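Brivamlow Tabletop Protocol

The Brivamlow Tabletop Protocol, often called only "the Brivamlow rules", is a set of good practice rules for recording simple handling tasks done by robots on a table. It describes how a task is prepared, how it is written down and when a recording can be accepted. The protocol is used mostly by small laboratories and by teams who share their recordings with each other. It is not a safety standard, and it does not replace the safety rules which apply at the place of work.

Background

The first version was written at the Tena workshop, where several teams had tried to compare their results and found that the same task name was used for different things. "Put the bread in the basket" could start with the basket full or empty, and with the bread near it or far from it. A working group prepared a short text in August, and the version in use now, version 2, was published on 2020-02-05. It contains 88 rules. Many of them are only one sentence long.

Start state

The longest chapter deals with the start state, this means the position of all objects before the robot begins to move. According to the protocol, the arm must be outside the view of the head camera when the start picture is taken. The table must be plain and of one light color. The container must be empty, and the object to be moved must not touch it. A free strip of table has to remain between them, wide enough for the fingers to come down on each side of the object.
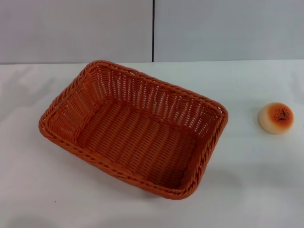

The container may stand straight or turned at an angle, but the angle should be changed between recordings. In version 1 the container was always parallel to the table edge, and users reported that a system trained in this way had difficulties when the basket was turned even a little. The present text asks for a new angle after every 300 recordings at the latest. Replica food is allowed and even preferred, as real bread changes its shape and leaves crumbs. Crumbs and small dirt should be removed before the start picture – a single speck is tolerated if it does not lie on the path of the object.

Light is treated only briefly. It should come from above, and shadows should be soft. Woven baskets get a separate note, because light passes through the gaps in the walls and some depth cameras read these gaps wrongly.

Acceptance of recordings

A recording is accepted when the object lies completely inside the container and the arm has gone back to its rest position. If the object rests on the rim, the recording is kept but marked as failed. Failed recordings may not be deleted. The operator writes the reason in the log with one of the fixed words from the annex.

Use

The Jovora collection was the first larger one made under version 2 and has 1273 accepted recordings. The Zepeda collection follows the same rules with one exception, it permits a patterned tablecloth.

Criticism

Some users find the rules on the table surface too strict, and they point out that kitchens are seldom so clean. Others have asked for a rule about the order of objects when there are more than one. The working group has answered that both questions will be treated in a later version – until then, teams should describe their own choice in the log.

See also

Start state
Pick and place
Zepeda collection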